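Notes for week 5: Sorting Before You Store
Household Organization, evening class, Clutstead Adult Learning

Okay, so last week we got stuck on the junk drawer and never made it to the part I wanted to cover, and I'm starting there tonight. If you missed it, the short version is that you empty the drawer onto a towel and put like with like before you buy a single thing to put it in. I know, I know. Buying the bins is the fun part! But I've watched people come home with a bag full of organizers and then try to force their stuff to fit them.

Group by job first. Tape, string, glue and scissors all do the same kind of work (wrapping, mending, sticking), so they live together even though they look nothing alike. Batteries go with the flashlight. Spare keys get a tag the same day you find them, or they'll sit there until November and you'll have forgotten what they open.
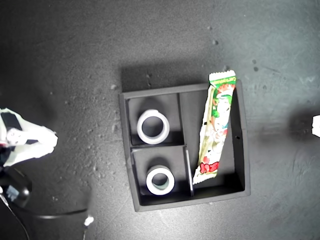

Then comes measuring, and please measure the inside of the drawer, at the back as well as the front. My kitchen drawer is 18 inches wide at the front and a little less at the back, thanks to a runner that sticks out. I found that out after I'd peeled the stickers off everything. Height matters too, and people forget it all the time. Close the drawer with a ball of clay sitting inside and see how far it gets squashed.

A word on leaving space. I like to leave one section with nothing assigned to it, because something new always turns up (a birthday candle, a hex key, one of those little bags of screws). If every slot is spoken for on day one, the new thing lands on top and you're back to a heap by the weekend.

For next time: pick one drawer, up to 7 categories, and write the categories on paper before you touch anything. Bring the paper, even if it's a mess. We'll swap lists in pairs and then move on to closets, so have a look at the shelf handout too. Extra copies are in the folder by the door.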